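Count the homes, and stop counting the hours

Most proposals for gathering manipulation examples open with a total. So many hours of demonstrations, so many episodes, so many gigabytes. The total is easy to report and easy to compare with last year's total. I think it is the wrong number to put first, and for cloth handling it is close to meaningless.

The case I know best is the garment set assembled under the Fliso project. Collectors worked at home with a hand-held gripper, two fingers and a camera, and recorded themselves spreading, folding and stacking their own clothes. Silvana Cordeiro ran the schedule. I wrote the labeling rules and later had to revise most of them. The original plan called for 3 homes with long sessions in each. Cordeiro argued for 25 homes with short sessions, at the same total cost, and lost. We went back and did it her way in February, after the first policy had been trained and tested.

The first policy folded well on the tables it had been trained on. On a table with a different edge, it put the first grasp in the wrong place. The cause was not hard to find. In the training set, the near hem of a shirt was almost always parallel to a straight table edge, and the model had learned to use the edge as a cue for the hem. Adding hours from the same tables would have made that habit stronger.

A round table breaks the cue. So does a patterned cloth, a garment larger than the surface, or a room with a lot in it behind the work. None of these needs to be staged. They are what people have at home, and they come free with each new address.

Garments vary in the same way. A dark knit is a poor target for a camera, and the hem and the body of a dark sweater can differ by very little in brightness. Raised ribs help, but they also produce lines that run in directions unrelated to the outline. A model trained mainly on plain T-shirts has no reason to know which lines to ignore. The neckline is a better landmark, provided that the collector's approach keeps it in view. Our second set of instructions asked for that and left everything else about the room alone.

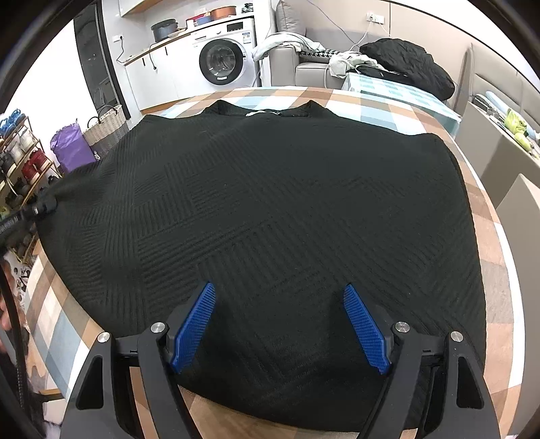
Washington Miranda disagrees with me on this point and has put the objection in writing. A varied set of short sessions, he argues, gives you many first attempts and very few good ones. People need practice with a hand-held gripper before their motions are worth copying, and if each home contributes 15 folds, a large share of the data shows someone learning the tool. He would take fewer homes, discard the early episodes, and keep the rest.

The objection is fair and the remedy is too expensive. Practice can be separated from recording. In the second round each collector folded a towel 14 times before the first counted episode, and those folds were stored apart. Grasp errors in the counted episodes came down to a level the filter could deal with. What cannot be repaired afterward is a missing table. No filter adds a room.

A second objection concerns labels. Varied rooms are harder to annotate, and Gleice Coutinho, who checked ours, returned a great many files in which the garment boundary had been drawn around something else of a similar color. I take this as an argument for fewer labels. The boundary was never used in training. We had asked for it out of habit, copying a form from an older sorting project, and dropping it cost us nothing that I could measure. The fields we kept were garment type, starting state, ending state, and whether the collector regrasped.

The regrasp field deserves more attention than it gets. Collectors tend to regard a second grasp as a mistake and offer to record the episode again. They should be told to leave it in. A policy that has seen only clean folds has no example of what to do when a layer slips out of the fingers, and in our tests that was the most common way for a fold to end badly.

What I would ask of anyone funding this kind of work is a change in the reporting table. Put the number of distinct homes in the first column, distinct garments in the second, and the share of episodes with a regrasp in the third. Hours can go in a footnote for the people who pay for storage.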